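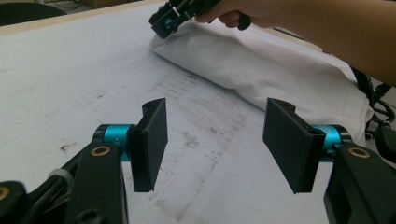

Vido Open Day Clips – README

Hand-held gripper recordings from the open day at the Marquez building, November. Folding table only. The pouring table is a separate release, ask Clevel for that one.

What's in it

2,553 clips, cut from one long afternoon. Each clip is one attempt at a cloth task with two hand-held grippers. Visitors did most of them, staff did the first 80 as a warm up (folder staff_warmup, same format). White cloth on a pale table, so contrast is low – bump it up before you judge anything by eye.

Tasks
– fold in half
– roll up lengthwise
– flatten back out
– free play, no label

Free play is 660 clips. Some are good folds, some are people squeezing the cloth to see what the grippers feel like. We left all of them in.

How the session ran

Doors at 1 pm. Short demo by staff, then visitors took turns, one pair of grippers per turn. A turn was three tries plus free play if the line was short. Line was not short after 2. Grippers were zeroed between turns, or supposed to be. See known problems.

Files

clips/ – video, one file per attempt
width/ – finger opening over time, csv
labels.csv – task, start, end, success (y/n/unsure)
skip.txt – clips we'd leave out of training

Labels

Done by two Zavari people the week after, one pass each. Where they disagreed its marked unsure. Success for rolling is loose: if it holds a roll shape when the fingers let go, it's a y.

Known problems

– Table has smudges and scuff marks. Don't crop to a spot and assume a clean background.
– Second gripper, forearm and cables come into view a lot. Not masked.
– Opening width drifts in the late afternoon clips. Re-zero from the first closed reading in each file.
– A few rolling clips start with the cloth allready rolled. Most are in skip.txt, probaly not all.
– Audio stripped.

Use

Fine for research and teaching. Credit Vido. Visitors signed at the door for hands and arms only, so any clip with a face was dropped before numbering – thats why the ids run close to 3,000 with gaps.

Next version

Darker cloth, proper re-zero log, labels for free play if we get time.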